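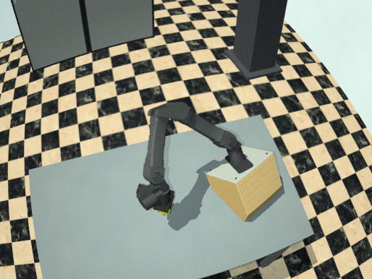 Willport Contest Weekend

The Willport Contest Weekend is an amateur radio contest held every year in May. It is organized by the Dahlgren Radio Club and takes its name from the harbor town of Willport, where the first headquarters station was placed. Operators try to contact as many other stations as possible within one weekend, on the 80, 40 and 20 meter bands.

Rules

Stations exchange a signal report and a serial number. A contact inside the same country gives 2 points, and a contact with another country gives 3 points. The same station may be worked once on each band. Transmitter power is limited to 100 watts in all categories, also for club stations. Contacts made through repeaters are not counted.

Logs must be sent in electronic form before the second Thursday after the contest. Paper logs were accepted in the early years, but they are now used only for checking.

Awards

The single operator with the highest score receives the Plultport Plate. A certificate is given to every station that makes at least 77 valid contacts.

Software

Many participants keep their log with Zolten, a free program which marks duplicate contacts while the operator is typing.

See also

List of amateur radio contests
Field operation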